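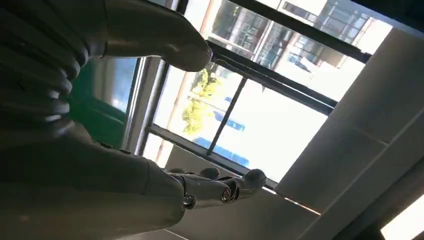
Window cleaning, second try at writing this up, lost the first one. Do them when the sun is off the glass. Early is best, or an overcast day. Strong daylight behind a pane dries the soap before you get to the bottom and then you're chasing streaks all morning. Black frames with thin bars splitting the glass up, like these, need a narrow squeegee and a rag for the corners. One pane at a time, top pane first, then the ones under the bar. Don't wash the whole thing and go back.

What I use: bucket of warm water, small squirt of dish soap, 2 microfiber cloths, squeegee, old towel for the sill. That's it. Sarita Srivastava next door swears by vinegar, fine on glass, I keep it off the painted wood.

Dust first!! Dry brush along every bar and down into the corners. Skip this and you get mud. Dark frames show every bit of lint so wipe them last with a cloth that's barely damp, then dry.

Squeegee: wet the rubber edge before the first pull. Start with a dry strip down the side, one inch or so, then go across from there. Wipe the blade after evry pull. If it chatters the rubber is dirty or nicked, flip it or get a new one. Mine was $7 at the hardware place in Wadville, still going.

Stuck on stuff. Paint specks, tape, bug spots. Soak with soapy water 5 minutes, then a plastic scraper. No razor blades on tempered glass, learned that in July at the Gistovgate apartment and the scratches are still there.

Tracks and sills. Vacuum with the crevice tool, then old toothbrush, then a rag over a butter knife for the corners. Check the little drain holes on the outside while your there, a toothpick clears them.

Walls next to the window. Pale gray paint shows drips. Tuck the towel right up against the wall and wring the cloth out harder than you think. Wipe drips right away, don't let them sit.

Streaks after all that? Usually too much soap. Go over it with plain water and a clean cloth. Wash the cloths without fabric softener, it leaves a film.

Screens can wait. Tanveer Janjua wrote in asking how I do mine, will get to that next time, need to find the good brush first.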